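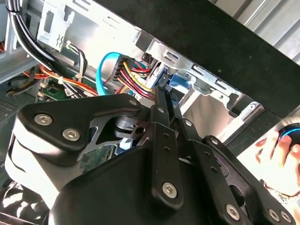

Why do we go to see a robot at work when the course already has videos of it?

Because a video is usually cut, and the slow parts are removed. At the visit you stand next to the machine for the full time and you see how long the operator waits, where he looks, and when he decides to stop.

Handout 4: Visit to the disassembly cell at Hubmann
March 14, 2024
Course notes prepared by Vasilis Stojanovska

Before the visit

Please read chapter 2 of the reader, on grippers with linkages. You do not need to learn the formulas. It is enough if you can explain why the fingers keep their angle while they close in a parallel linkage, and what changes when one bar is made longer.

We meet at the side entrance of the Hubmann building. Bring closed shoes. Long hair must be tied, and scarves stay in the bag.

What the demonstration is about

Hubmann takes used desktop computers and recovers parts from them. The program that plans the motions is called Ziklow, and it was written in the house. The demonstration has two stations. At the first, the arm works inside an open computer case. At the second, a part is presented on a fixture.

Station A, the open case

The inside of a computer is a difficult place for a gripper. Sheet metal does not move, so the planner can treat it as a wall. Cables do move, and each computer has them in a different position. Look at the light blue SATA cable, which stands up in a tall loop near the drive cage, and at the thin colored power wires near it. Ask yourself from which side you would bring the finger in if you wanted to touch the connector only.

The camera sits close to the gripper, so the fingers hide a part of the view. Write down which part of the work area is hidden, and suggest one other position for the camera.

Station B, the fixture

The gray plastic plate lies on a ribbed aluminum panel. It has raised clips, slots and small prongs, and a bracket tab goes over the top edge of the device it holds. The bright blue piece on the device is easy to separate from the gray by color. The same cannot be said of the plate on the panel, gray on silver, and here the vision part of Ziklow needs more help from the lighting.

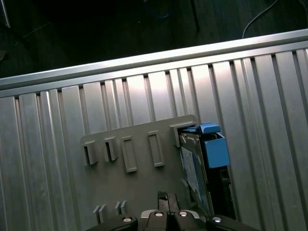 Questions for your report

Choose two of the following and answer each in half a page.

Why is it useful that the position of a part is known before the gripper comes near?

Which errors can a fixture correct, and which errors must the gripper correct itself?

The Dusach controller in our own laboratory has no force sensor. Could it do the work of Station A? Give your reasons.

The report is to be handed in during the first week of May. Late reports lose points, as written in the course rules. Drawings by hand are accepted if they are clean. Questions can be left in my mailbox, room 183.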